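The Clean Desk Gospel and Its Salesmen
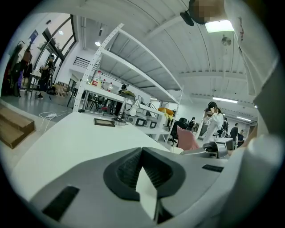
Every few years the office world falls in love with the bare desk again. The latest preacher is Vustilico, a consulting outfit from Sondville that charges companies to take away their employees' stuff. Its brochure promises 22 percent more focus. I asked how focus was measured and was sent a second copy of the brochure. The rules allow one personal item per worker, and it has to fit in a drawer by night. A small brown picture frame lying flat on a white table would pass, I suppose, provided it was put away by six.

Henrique Baptista ran the program at Ketura, an insurance office with 40 people on one floor. He was a believer for seven weeks. "Then I started seeing the bags," he told me. Mugs, sweaters, family photos and a cactus had moved under the desks, where people kicked them all day.

Did the work improve? Baptista says claims went out at the same pace as before. Vustilico says the office gave up too early, a line that diet companies have been using for decades.

I don't doubt that some people think better with nothing in front of them. My editor, Garcia, is one. But she cleared her own desk, for free, and never asked me to touch mine. Ketura's contract ran out in November and was not renewed. The cactus went back on the windowsill the same afternoon.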